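Nonfiction Book Talk > Military and Survival

bretbridge_reader
Finished Oddur Lauritsen's The Larnov Airlift last night and I am still buzzing! 624 pages and I never once skimmed. The chapter where the crews argue over who flies the last load out (chapter 8, for anyone following along) had me standing up in the kitchen.

hafiz_c
Glad you loved it, but I thought the middle dragged. Too much radio traffic quoted word for word. 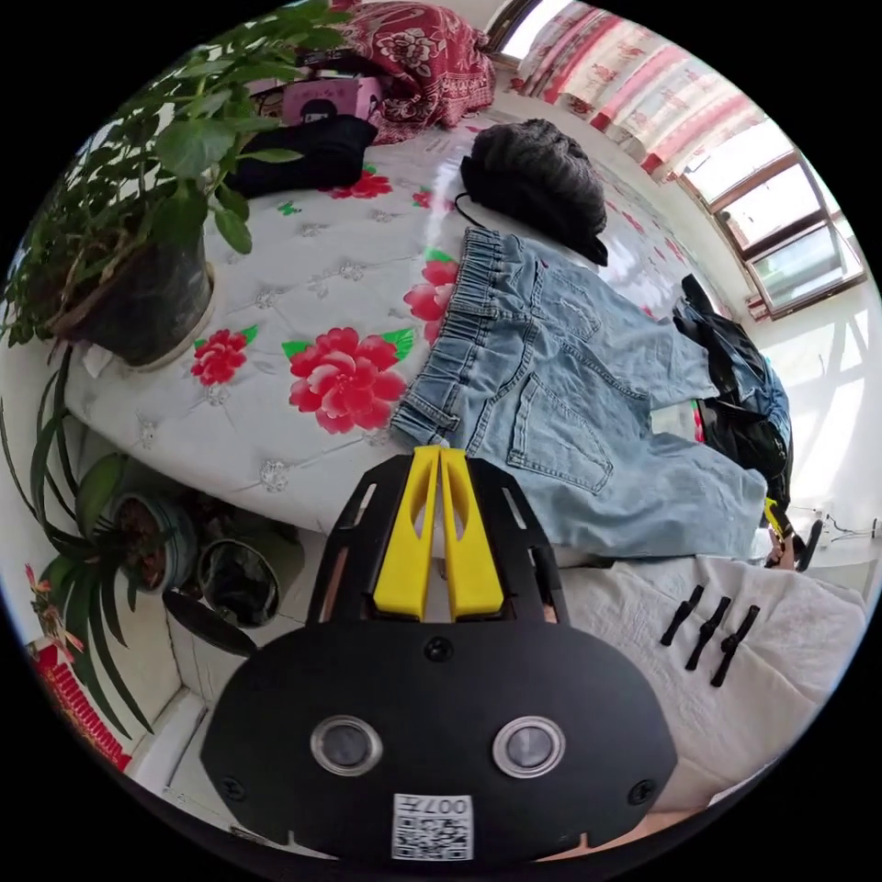 wultano22
Hafiz, the radio traffic is the best part!! You hear them getting tired. I had the audiobook going all weekend and replayed the page 189 exchange twice. My paperback copy has yellow tabs stuck all through it, bright as those two fingers sticking up in my picture, and every one marks a radio bit.

hafiz_c
Fair, but he only interviewed the pilots. Where's the ground staff?

bretbridge_reader
They're in the notes at the back, a whole section from the loaders! Easy to miss.

hafiz_c
Huh. I did miss that. Still think it belonged in the main text.

O. Onyshchenko
Agree with Hafiz there. Loved it anyway. Who's in for a group reread in September?

wultano22
Me! First 100 pages to start?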